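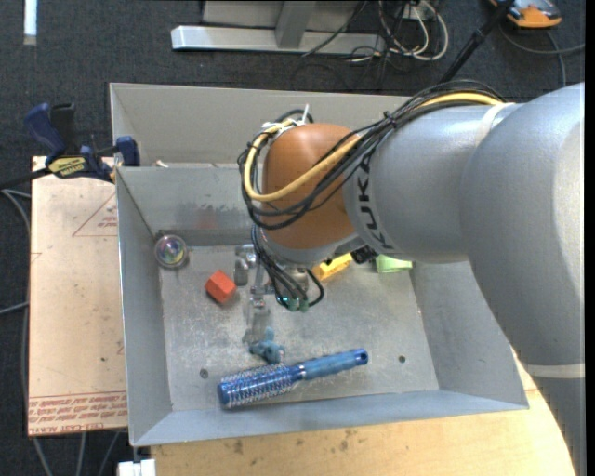 A grey metal bin, a few objects, a scuffed floor. 

The bin lives, then. Eighteen months into the great tidy-up and half the people who wrote to us have gone back to one big tub for everything. Brushes, blocks, string, the thing that fits the other thing. In it goes.

We had drawers. We had the Vatex dividers, the clip-in ones, 87 of them in a box and never the right width. Lovely for a week. Then a brush turned up that was longer than any slot, and it sat across three of them, and after that the whole drawer went.

So, bins. Metal ones for preference. Plastic goes cloudy and cracks at the corners, usually in the cold. Sheet metal just gets scratched, and a scratched floor is fine, you stop minding after the first month. Sloping sides are worth paying for. Small stuff slides down to the middle and you can get your hand under it. Straight sides, you're forever picking at the edges with a fingernail.

A hole or two in the floor helps with dust and grit. Not too big. We lost a good many screws at the workshop in Driritberg before somebody put tape over the worst one.

What goes in? Less than you think. The Kocabaş catalogue, spring issue, has a bin on page 80 filled to the brim and it looks wonderful and you would never find a thing in it. Keep it to one layer. If you have to lift something to see something, there's too much in there. Long items flat, handles all pointing one way if you can be bothered (we can't). Bright things are a gift. A red block in a grey bin, you'll spot it from the door.

Marks on the back wall: leave them. We scrubbed ours with a wire pad and it came up worse, all swirly. Warm water, a drop of washing-up liquid, dry it proply or the seams go brown.

Price. The Plalach shop was asking about 1204 for a set when we rang in May, which is silly money, and theirs come with lids you won't use. Second-hand is the way. Catering clearances, old school kitchens, a farm sale if you've got a van. Check the corners for splits, run a gloved hand round the rim, and take a tape measure becuase they always look smaller in a yard.

Ours went under the bench by the window. Two bins, side by side. One for things in use, the other for things on their way out.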